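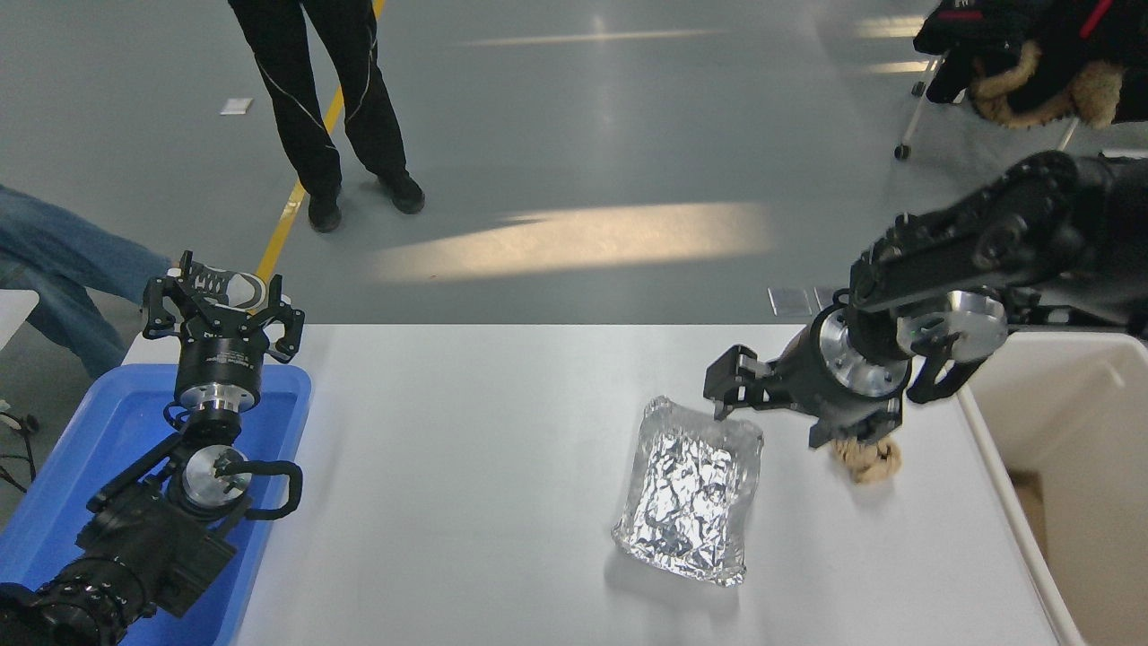 We went back to sorting our rubbish properly in June, after the second notice on the lid of the recycling bin. The notice said foil and food-soiled paper had been found in with the cardboard. Fair enough. I had been tossing all of it in together for years and assuming someone down the line would deal with it.

The rules where we live changed when Tresau took over the collection. Foil is accepted if it is clean and scrunched into a ball at least the size of a fist. Small bits fall through the screens at the sorting plant, or so Heather Henare told me when I rang the depot. She was patient about it. Paper with grease on it goes in the green organics bin with the food scraps. Clean brown paper goes in with the cardboard. Baking paper goes in the garbage, whatever colour it is.

So foil is what I have been thinking about lately. We use a lot of it, mostly for roast veg and for wrapping fish on the barbecue. I buy the wide roll and it lasts a few months. A sheet that has only had bread in it gets wiped down and used again. One that has had salmon skin stuck to it gets a rinse if I can be bothered, and otherwise it goes in the garbage.
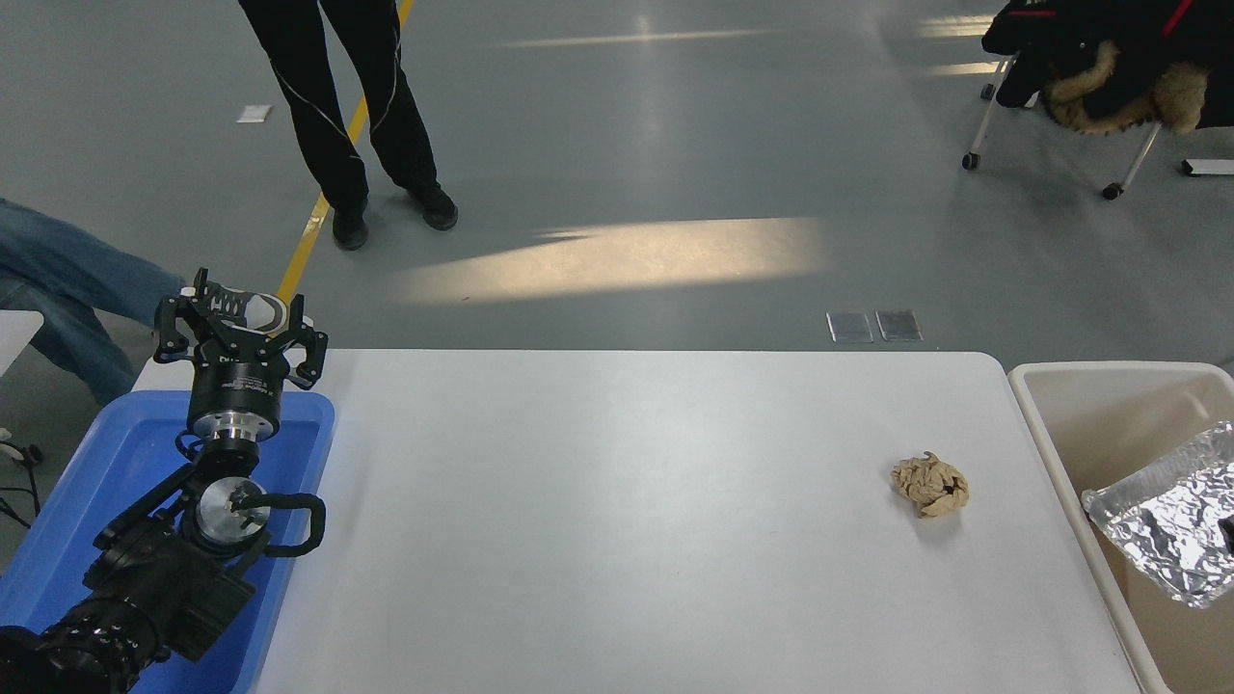 Bins matter more than I expected. We tried a divided one from Ravlow first, and the compartments were too narrow for anything but cans. An open tub with no lid works better. A creased sheet of foil can hang half over the rim of a cream plastic bin and still be easy to push down later, and a wad of brown paper left on the table is one reach away. I keep ours beside the table at standing height so I don't have to bend. The tub cost me 4 dollars at the Stelport tip shop and had a bit of garden soil in it, which came off with the hose.

Ehsan Mirzaei next door saves his foil in an old ice cream container and takes it to the depot himself every second Friday. I might ask him to take ours as well. I still have to sort out the batteries, which are in a jar above the fridge.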